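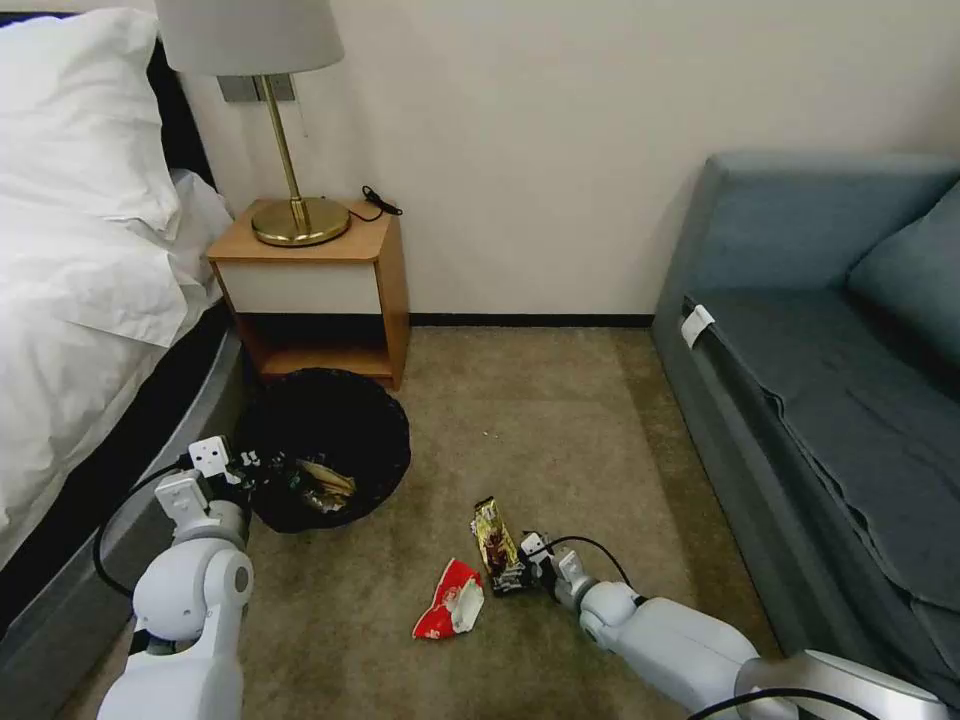 Sidra Bangash wrote that the arm does not have a fault, in her opinion, and that we should look at the grip force setting before we send anything back to Wedix.

I followed this advice. My notes are below.

Ticket 506, Starnex two-arm kit, room tidying package
Opened by: Kavitha Thampi
Status: waiting for vendor

Problem: the right gripper closes on a candy wrapper on the carpet, but the wrapper slips out when the arm lifts. The left arm stays at the wastebasket and does not show the problem.

Step 1. Grip force was 200 in the settings page. I raised it to 300. The wrapper slipped less often, but the fingers pressed into the carpet and the arm stopped with a "contact" warning.

Step 2. Force back to 200, approach height raised by 3 mm. No warning. Thin wrappers still slip if they lie flat. Crumpled ones are picked up well.

Step 3. Checked that the cable at the right wrist does not pull when the wrist turns. It has enough length.

Sidra also asked if the firmware is the one from August. Yes, it is.

Question to Wedix support: does the softer finger pad from the Warkel set fit this gripper? The manual mentions it only for the single-arm kit. We have to decide on the purchase soon, so please answer in this ticket and not by phone.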